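9 de março de 2022

Querido diário, hoje foi dia de papelada outra vez, e que dia comprido! Acordei antes do despertador, com o ombro a queixar-se como se queixa sempre que muda o tempo, e fiquei a ouvir os carros na rua até ganhar coragem para me levantar. Desde dezembro, desde aquela tarde no cruzamento à saída de Liltolthorpe, ouço os carros de outra maneira. Dantes eram só barulho.

Às dez tinha a reunião no escritório Hordiienko. Levei a pasta azul com tudo: as faturas da fisioterapia, os recibos da farmácia, a declaração do patrão com os dias que faltei. A advogada é um amor de pessoa, explica as coisas duas e três vezes sem suspirar, e ofereceu-me um chá que me soube pela vida. Contou-me que a Bruvent, a seguradora da carrinha que me bateu, já respondeu à nossa carta. Oferecem 900 euros e querem o assunto encerrado. Novecentos! Só o arranjo da porta e do guarda-lamas na oficina Rondidel passou disso, e ainda lá tenho 200 por pagar. Fiquei tão indignada que me engasguei com o chá.

Ela disse-me para não assinar nada e para não atender telefonemas deles sem a avisar primeiro (já me ligaram duas vezes, muito simpáticos, a perguntar se eu me sentia melhor). Temos 30 dias para responder. Entretanto falta o relatório do ortopedista, que há de dizer se o ombro fica como dantes ou se tenho de me habituar a ele assim. 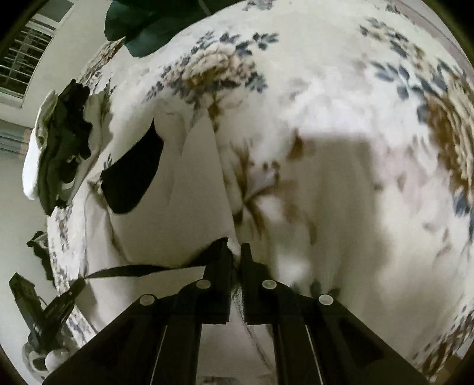
Voltei de autocarro, que ainda não me apetece conduzir naquela estrada, e vim o caminho todo a fazer contas de cabeça e a pensar no que devia ter dito no dia do acidente. Disse «desculpe» ao outro condutor, vê lá tu, eu que estava parada no sinal! A advogada garantiu-me que isso não estraga nada, que há o auto da polícia e uma testemunha, mas a palavra ficou-me atravessada.

Ao jantar fiz sopa de feijão, que deu para hoje e para amanhã, e comi a ver as notícias com o saco de água quente no ombro. Amanhã de manhã tenho de telefonar para o consultório, logo às nove, antes que a linha fique impedida, e tirar cópia da fatura da Rondidel.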